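Wama Table System
Set-up Guide, Part 6: Preparing the Tabletop for Cups and Pens

This part covers the white tabletop and the small items kept on it: paper cups and marker pens. It assumes the table has been assembled and leveled as described in Part 2. Read the cautions before placing anything on the surface.

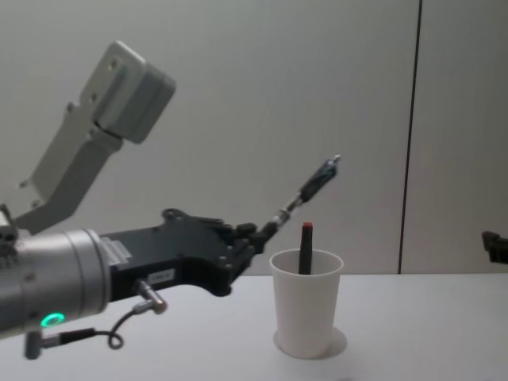
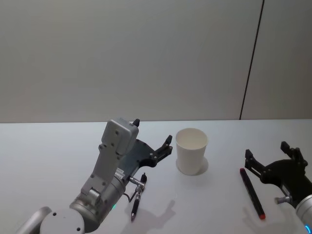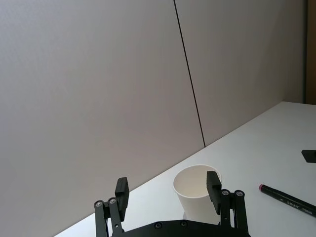

6.1 Parts and supplies

Tabletop, white, order no. 3203
Disposable paper cups, white, unprinted, with rolled rim
Marker pens with caps
Cleaning cloth, lint-free
Mild dish soap and water
Molton underlay, order no. 1388 (optional, see 6.5)

Cups with a printed outer surface may be used. Do not use cups with a crushed or unrolled rim. A damaged rim allows the wall to fold inward when the cup is picked up.

6.2 Cleaning the surface

1. Remove all items from the tabletop.
2. Wipe the surface with a damp cloth and mild soap. Work from the back edge toward the front edge.
3. Wipe again with clean water.
4. Dry the surface completely. A paper cup set down on a wet surface takes up water at the base seam and softens.
5. Check for marker stains. Treat fresh marks with a cloth dampened with rubbing alcohol. Test on the underside of the tabletop first.

CAUTION: Do not use scouring pads, abrasive powder or acetone. These dull the matte finish permanently. Surface damage of this type is not covered under the Diekmann parts warranty.

6.3 Placing the cup

1. Take one cup from the sleeve. Hold it by the wall, below the rim. If two cups stick together, twist them apart. Do not pull on the rim.
2. Look inside the cup for loose paper or a second cup.
3. Stand the cup upright on the tabletop with the open end up.
4. Press lightly on the rim with one fingertip. The cup must not rock. If it rocks, turn it a quarter turn and try again. If it still rocks, discard it.
5. Keep the cup at least one hand's width from any table edge.

NOTE: An empty paper cup weighs very little and is moved by drafts. Close nearby windows and turn off desk fans before starting.

NOTE: A white cup on a white top has low contrast. Even lighting from above is recommended. Avoid a single strong lamp at the side, which throws a long shadow and makes the position of the base hard to judge.

6.4 Placing the marker

1. Check that the cap is fully seated. Push until it clicks.
2. Wipe the barrel. Dried ink on the barrel transfers to the tabletop.
3. Lay the marker flat. A diagonal position is acceptable.
4. If the marker rolls, check the level of the table again (Part 2, step 6). Markers with a pocket clip should be laid with the clip against the surface.
5. Leave enough clear space between marker and cup for either item to be lifted without touching the other.

When a marker is stored standing in a cup, place it cap down and use no more than 2 markers per cup. A paper cup holding several markers on one side will tip.

CAUTION: Do not lay an uncapped marker on the tabletop. Ink left on the surface overnight may not come off completely.

6.5 Using the Molton underlay

The underlay is intended for storage and transport only. It is soft enough for a cup to lean and must be removed before the table is used.

1. Lay the underlay on the clean, dry tabletop with the napped side up.
2. Smooth it from the center outward.
3. Fold the overhang under the table edge and fasten it with the Taltik clips supplied.

Wash the underlay separately at low temperature. Do not tumble dry.

6.6 Troubleshooting

Cup slides when touched: Surface is wet or has soap residue. Repeat 6.2, steps 3 and 4.
Cup tips over: Base is deformed, or the load is on one side. Replace the cup or remove the load.
Cup wall is soft: Cup has taken up water. Discard it.
Marker rolls toward the edge: Table is not level. See Part 2.
Gray film on the surface: Too much soap was used. Wipe twice with clean water.

6.7 Routine care

Wipe the tabletop at the end of each working day. Replace paper cups weekly, or sooner if the rim is bent. Keep unopened sleeves of cups in a dry cabinet, lying on their side, with nothing stacked on top.

Part 7 describes removal and replacement of the tabletop. Questions about order numbers should be sent to Edeltraud Vogler, Spare Parts.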